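Spent most of the afternoon teaching a robot arm to put a screwdriver in a tray. Writing it up as a thread because a few people asked how this kind of work goes day to day, and the short version never makes sense without the details.

Background first. I do the demonstrations for a small project called Trallico. The arm learns from recordings of a person driving it by remote control. My part is the driving. I don't write the training code and I don't choose the tasks, though I complain about both.

The task sheet says: pick up the screwdriver, hold it over the tray, lower it, let go, back off. A person does that in about two seconds. By remote, on a good run, I take a lot longer than that and I'm concentrating the whole time.

The controller is a handheld thing we call Juhl. I move my hand, the arm moves. There's a squeeze trigger for the fingers. Half squeeze, half closed. If I sneeze, the arm sneezes too, and that recording gets thrown out.

I drive off the wrist camera only. You can look straight at the arm if you want to, but the model won't have your eyes when it runs by itself. If I use information the camera doesn't have, I'm teaching it to do something it can't see how to do.
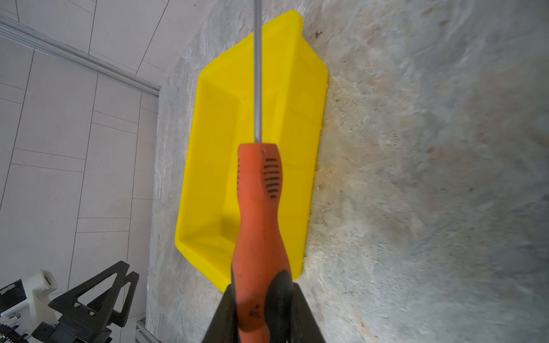

Grip choice matters more than people expect. Where you take hold of a tool decides how it sits in the fingers for the rest of the run, and the model will copy your habits, good or bad. I go for the lower part of the handle. With the orange handle between the fingers and the shaft pointing straight up, I can see how it's sitting against the yellow of the tray behind it. If I grip too near the shaft the weight is all on one side and the tool wants to swing.

I also try to vary it a bit on purpose. Slightly higher, slightly lower, a few degrees off. If every recording has the same perfect grip, the model is lost the first time it gets a sloppy one. The trick is to be sloppy in ways you can still recover from, and then record the recovery.

Recoveries are worth a lot. When I started I used to delete any run where I missed the first grab. Now I keep them if the second grab is clean. A model that has only seen success has no idea what to do after a miss. It just carries on with empty fingers, very confident.

What I do delete: runs where I hesitated for no reason. A pause while I scratch my ear looks the same in the data as a pause that's part of the job. Enough of those and the arm learns to stop in mid-air and think about nothing. 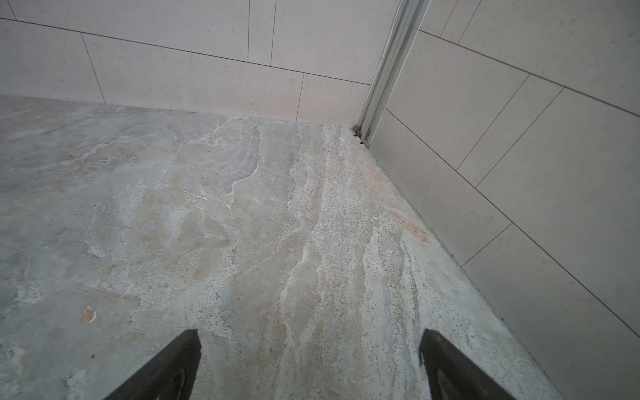 Starting positions get less attention than they should. We want the arm to be able to begin from all over the workspace, so some runs start well away from the tool and the first thing the model has to learn is how to go looking. From a start with the fingers open over bare stone and tiled walls behind, there's no tool or tray in view to aim for. The line where the wall tiles meet the stone and the metal strip up the corner are what I steer by. I hope the model picks up on the same things, but I can't tell you for sure that it does.

Stone patterns are a nuisance, by the way. I've had the older model, Julis, treat a rusty patch in a surface as something to pick up. It went down, closed on nothing, came up, and went down again. I fixed that with more recordings where I pass over patches like that and ignore them.

Numbers, for those who like them. We have 1,134 recordings on this task so far. Of those, 348 were thrown out on review. That sounded like a lot to me until I went back and watched a few. They deserved it.

Review is slow. I watch each one at double speed and mark where the grab starts, where it ends, and whether the release was clean. I won't review on the same day I record. I'm too easy on myself when I can still remember how hard the run felt. 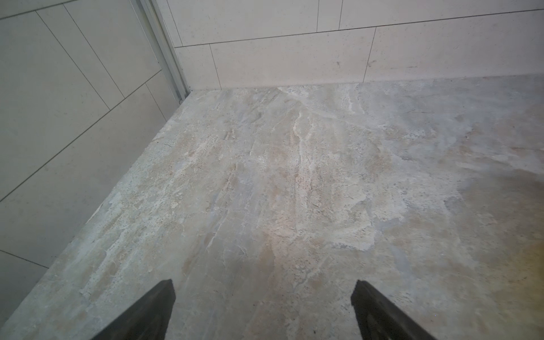

Question I get a lot: why not just program the movements and skip all the driving?

If the tool was always in the same spot at the same angle, we would. Fixed movements are cheaper and more reliable for that. We're after the case where the tool has been put down any old way by someone in a hurry, and writing rules for every version of that takes longer than showing it.

The other common one is whether it's boring. Some of it is. The first hour is fine, the second is fine, and after that my runs all start to look the same, which is bad for the data. I cap a session at 7 blocks and take a proper break between them. Wrists need it too.

We did try moving the arm by hand, with the motors slack, pushing it through the job. It's easier to learn and the motion is smoother. But your hands and sleeves end up in the camera view, and you can't feel how hard the fingers are closing. We kept it for rough practice and went back to remote for anything we save.

Delay is the thing that wears me out. The link box (Ikus) adds a small lag between my hand and the arm. You stop noticing it after a while, but you've changed how you move without meaning to. I go slower near contact. The model goes slower near contact as well, so I suppose that's my fault.

To finish, the list I keep beside me while recording. It's written for me, so adjust to suit your own setup.

1. Wipe the camera lens. Check the view before the first run, and again after every break.

2. Put the tool down at a new angle each time. Close your eyes if you keep favouring one direction.

3. When releasing, open the fingers all the way before backing off. A half-open release drags the handle and teaches the arm to drag it.
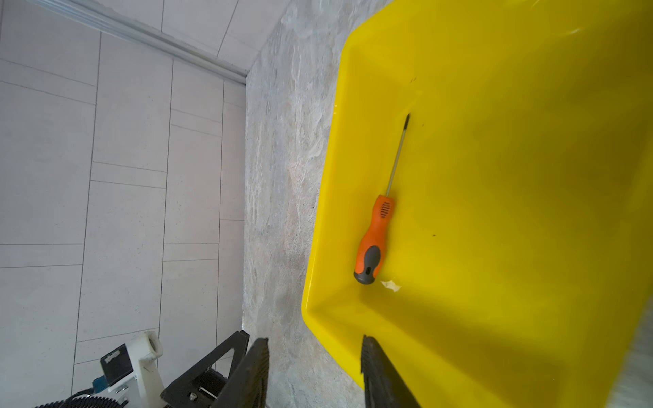
4. Back straight off after the release and hold still for a beat, so the end of the recording is easy to find.

5. Write the note for the run right away. "Missed first grab, second OK" is plenty.

6. Stop when you start to get annoyed. It shows up in the motion.

More recordings in May with a heavier tool and a different tray. I'll add to this thread if anything changes in how I do it.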